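4.2 Rules for admitting simulated episodes

Once the recording format had been agreed, we could turn to the part of the work we were most looking forward to: deciding what a simulated indoor navigation episode has to contain before anyone else is asked to learn from it. Most groups already have house rules on this point, but few write them down, and we found that even our own two teams disagreed on the basics. The Derko team dropped any view without a recognisable object in it. The Cerer team kept everything and left the sorting to whoever trained the model. Both habits can be defended, and both cause trouble when the collections are merged.

Our starting point was the Hestia set of 400 episodes, all rendered indoors at low resolution. Two of us read through the set independently and wrote a short note for every episode we would have refused. We then compared notes, argued a good deal, and drafted the rules in this section from the cases where we had disagreed. The easy refusals (missing files, clocks running backwards) taught us very little. The hard ones were nearly always about views that were perfectly valid but said hardly anything about where the agent was.

Figure 3 gives two views from one Hestia episode. View (a) holds a flat expanse of dark grey-green and a patch of orange-brown, with a straight-edged border between them, and no object that an annotator could name. Under the old Derko habit it would have been removed at once.

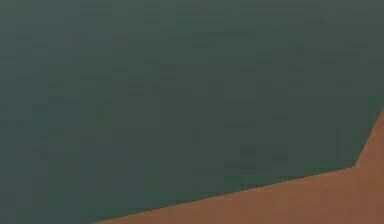
4.2.1 Keep the sparse views, and label them

Our first rule is that a view must never be removed for lack of content alone. An agent moving through a house will meet plain surfaces at close range, and a policy that has never seen one in training has no reason to behave sensibly when it does. Taking such views out also breaks the link between actions and observations. If a turn command is kept but the view that followed it is dropped, the next view appears to come from nowhere, and a learner may put the whole change down to a single small movement.

We therefore ask for a sparse-view label, set by a person, on any view in which the annotator can't name at least one object or opening. The label is a plain yes or no. We tried a graded scale in the early drafts and gave it up gladly – two annotators could agree on "nothing to name here" almost every time, but could not agree on what separated a three from a four.

The label must not be filled in from the simulator's own object list. The simulator may know that a wall is a wall even when the picture gives no way of telling, and it is the picture that the policy will be given. We feel strongly about this one. Of the 65 episodes we labelled both ways, 19 changed their status when the object list was hidden from the annotator, and every one of those changes led to a useful conversation about what the agent could reasonably be expected to work out.

4.2.2 Every episode needs an anchor view

The second rule balances the first. An episode may contain as many sparse views as it likes, provided that it also has at least one anchor view, by which we mean a view from which a person could sketch the main surfaces of the room and mark one way out of it. View (b) in Figure 3 meets this test comfortably. The floor can be followed back to the walls, and a doorway with dark reddish-brown jambs opens on to a second room, where a small framed picture hangs on the far wall.
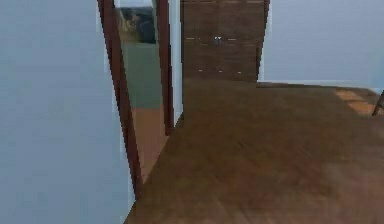 An anchor view doesn't have to be sharp, and it doesn't have to settle every question. We allow the annotator to write "door or cabinet" for a tall panel, or "leg of something" for a dark shape at the margin, and we ask that these notes be stored exactly as written. Forcing a choice makes the record tidier and less true. During the November review Melahat Sarıgül suggested that uncertain names should have their own field, so that they can be searched for later, and this has become one of the most popular parts of the draft. Teams using the Aliyu planner now draw on that field to pick out starting points for their exploration tests.

Where an episode has no anchor view, it should be returned to the people who made it with a request for a longer run. It should not be padded with a view borrowed from another episode, even one made in the same rooms, as the position and heading would no longer match the action log.

4.2.3 Report what was refused

Our last rule for admission is the simplest to follow and the one most often skipped. A published set should come with a list of refused episodes and the rule under which each was refused. We refused six of the Hestia episodes under the final wording, all for want of an anchor view, and the list fits easily on a single page. Hiu-tung Lau has since checked it against the original notes and found one episode filed under an older rule number, which we have corrected.

We would love to see other groups try these rules on collections that look nothing like ours. The wording of the anchor test in particular was shaped by rooms with flat walls and clear doorways, and open-plan spaces will probably need a different idea of what counts as a way out. Section 4.3 sets out how we measured agreement between annotators.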